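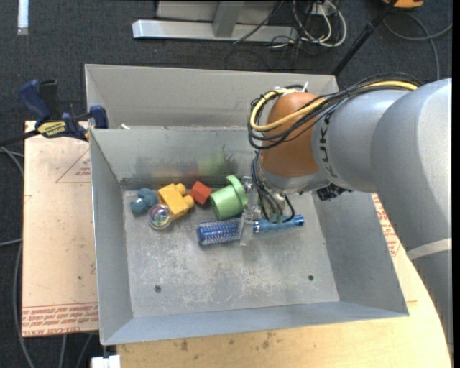 Blue hairbrush, first bin. Sokent arm at work.

Noémie MacPherson
May, 4.40 pm

Right, I promised a thread on what we've been up to with the grasping work, and I finally have a result I trust enough to share. Bear with me, I'm a bit giddy!

1/ The question: can an arm learn to pick up things it has never met, just by practising on a bin of odds and ends and marking its own work? Hairbrush, cup, toy block, shiny ball, that sort of stuff.

2/ The marking bit is Azra Golob's idea and I love it. The arm tries a pick, then compares a picture of the bin from before with one from after. Something missing? Good grasp. Everything still there? Bad grasp, learn from it. We don't label a thing by hand.

3/ We let it do 3,148 tries this way. Then we brought out objects it had never practised on and gave it 364 more, with the learning switched off.

4/ On the new objects it got hold of something about 60 per cent of the time. The old version, same arm and same gripper, was well under half. I made Gion Prantl run the sums again before I'd believe it (same answer, slightly smug face).

5/ My favourite part is what it does with long things. Early on it went for whichever bit was nearest. Later it started going for places near the middle, where a brush or a spoon balances better. We never wrote a rule for that!

6/ Where it's still rubbish: see-through and shiny objects. Clear balls are the worst. The depth readings go all over the place and the fingers close on nothing. Viktória Szilágyi has a fix in mind using two views at once, and I really want to see it tried.

7/ Other caveat: one arm, one gripper, one room. Lilla Bakos is setting up the same test on the Grendeck arm, which has much stubbier fingers, so we'll see how much carries over. My bet is most of it. Gion's bet is none of it.

8/ Write-up is with Azra for a last read and the grasp records will go up alongside it. If you do bin picking and have a nasty object we should try, reply with it. Small and awkward preferred, nothing sticky please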